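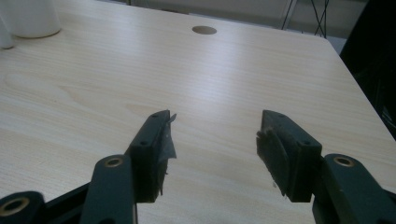 About Sombatkul

Sombatkul sells desks and tables to people who have to sit at them all day. We have been in the same building in Venham since April 2012, and the sign out front still says Pedex, the previous tenant. Mail arrives for both of us.

Kanokwan Bunnag started the company after her third office job with a desk that had no hole for the cables. Every desk we sell has one. She considers this the bare minimum and will tell you so at length.

We carry 46 tables and desks, most of them in pale wood tones, because that is what customers keep choosing after asking to see the dark ones. Corners are slightly rounded. Our hips requested it.

The showroom is open to anyone who wants to sit down. Put your elbows on things. Set a cup on them, coasters optional. You have 30 days to change your mind at home, and the Descombe range ships with all its screws plus one spare, which you will keep in a drawer forever.

We delivered 458 desks last year. One went to the wrong house, and they bought it.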